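Print this page | E-mail this ticket

Dorkex support, ticket: gripper width stuck near closed during two-handed demos
Opened by: Natnael Dinsa
Status: open, waiting on reporter
Project: Sirnach (learning from hand-held demonstrations)

First entry, 16 Aug 2019

Hi all, me again! The left hand-held gripper is giving me garbage widths and I've lost most of a morning to it, so I'm writing everything down as I go.

Quick background for whoever picks this up. We're comparing two ways of training the same pick policy. One gets demos from a single gripper, the other gets demos from two grippers used together, and both see 100 episodes. The two-handed version was winning nicely until I replayed the recordings and saw the left width channel sitting near zero for whole episodes (while my left hand was very much opening and closing). The policy had learned to ignore that channel completely, which is kind of impressive and also means the result is no good as it stands.

18 of the episodes are bad. They all come from the same stretch of recording, after I moved over to the Drevusau build of the logger.

What I tried:

Restarted the logger. No change.

Swapped the left and right cables at the hub. The fault stayed with the left gripper, so I'm fairly happy it isn't the hub or the port.

Went back to the old logger build from March. The fault got rarer but it was still there, 3 bad episodes in a short batch. So the new build makes it worse but didn't start it? I don't love that answer.

Ran the Kaijage calibration on the left unit alone, lying flat with the cable straight. Perfect! Full range, smooth curve, not one dropout. I got excited and went to tell everybody and then it failed again on the very next demo.

Second entry, same afternoon

OK, better theory. It passes lying flat and fails in my hand, and the difference is the cable. When I hold the thing for real the cable bends hard right where it leaves the body. I wiggled it there with the live plot up and the width dropped to zero and came back, over and over. If the encoder line goes open the firmware reports zero instead of an error (can we please change that, separate ticket if you like), and the new logger holds the last value it got, so one short dropout turns into a long flat line. 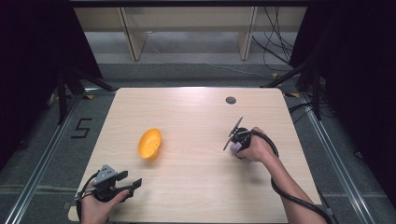

The bowl task is the one I'd use to reproduce this, because the left hand has to keep turning and that works the cable the whole time. My starting pose is both grippers up over the table with the little yellow-orange bowl between them, left fingers spread open, and the left cable curving off around my wrist toward the table edge. With the left fingers apart like that the width should read well away from zero before I've touched anything, so it makes a handy check at the start of each episode. I've added it to my script and it catches the bad ones so far.

What I need from you: a replacement cable for the left unit, and somebody to tell me if a strain relief clip exists for it. Meanwhile I'm throwing out the bad episodes and re-recording them, then retraining both policies with 3 seeds each. I'll post the numbers here even if the two-handed advantage shrinks.

Reply from support

Cable is on its way. Please don't tape the old one, it hides the break and we'd like to have it back. Can you attach a raw log from one bad episode, before the logger fills in the gaps?

Natnael Dinsa

Will do, exporting one now. It's a big file so give me a bit!

Print this page | E-mail this ticket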